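Brodance Maple Work Board

Bakers, pasta makers and weekend pie people, we finally have the big board back! The Brodance is our favorite surface for rolling, shaping and cutting dough, and it came out of a very simple wish: Inna Koval wanted one board that would take a full batch of cinnamon rolls without anything hanging over the side.

She built the first one for her own kitchen, then another for her sister, and by February the Allness shop had made 737 of them. We still get excited when a fresh stack comes in, and yes, we do all go and pick out the one we'd keep. 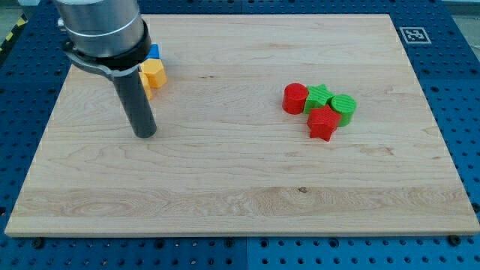 Brodance board in maple, with a band of figured grain and a small dark knot.

Maple is a lovely wood to bake on. It's dense and tight-grained, it cleans up with a scraper and a damp cloth, and it's kind to a bench knife. Dough needs only a light dusting of flour (try it with a soft brioche, you'll see what we mean). Grain varies a lot from board to board, so yours may be plain and pale or full of swirls and streaks. If you have a preference, put it in the order notes and we'll look through what's on the shelf.

Care
Wipe clean and stand on edge to dry. No dishwasher, no soaking. Rub in food-grade mineral oil when the surface starts to look chalky, leave it overnight, and buff off the extra in the morning. Old flour stuck in a corner comes out with coarse salt and half a lemon.

In the box
Work board
4 stick-on cork feet (leave them off if you like to flip the board)
Small tin of board oil
Care card

Goes well with
Cametora bench knife
Urbonaitė linen proofing cloth, natural or gray

Orders placed before noon are packed the same day.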